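Dritura releases results on learning two-handed cleaning tasks from head-camera recordings

Stillorik, July

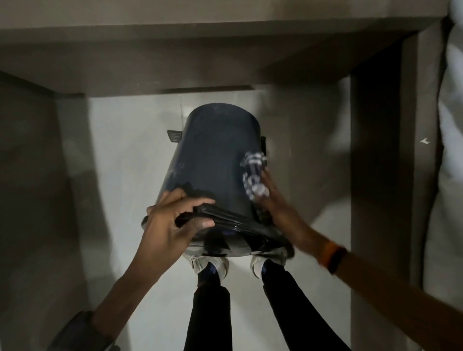 Wiping a bucket takes two hands doing different jobs. One holds the rim and sets the angle, the other moves a cloth over a curved surface. Most training data for household robots records only the moving hand in useful detail. A method published on Thursday by the research group at Dritura treats the holding hand as a signal of equal weight.

The method, named Donine, was trained on 1,588 recordings of people doing ordinary cleaning jobs in their own homes, seen from head height. No robot was used at the recording stage. The software estimates the position of both hands in each recording, labels each as holding or working, and marks the moments when the roles swap. A control policy for a two-armed robot is then trained on the labelled sequences, with a small set of robot demonstrations added at the end.

In tests on 64 household objects left out of training, the policy completed more wiping tasks than a baseline trained on the same recordings without role labels. The gain was largest on round and tapered objects, which have to be turned several times to reach the whole outer surface. On flat objects such as trays there was no measurable difference.

"The holding hand does a lot of small corrections," said Hongmei Tang, who led the study. "If you drop those from the data, the arm wipes well for 2 seconds and then the object slips."

The paper also lists failures. The hand estimates get worse when a large object hides the fingers, and the policy has no measure of how hard the cloth is being pressed. Fikri Yeoh, who built the labelling software, said force sensing would be added in the next round of work.

Dritura will release the role labels and the training code to research groups on request. The recordings will stay restricted under the terms agreed with the participants.

Press contact: Fitriani Nasution, Dritura, Stillorik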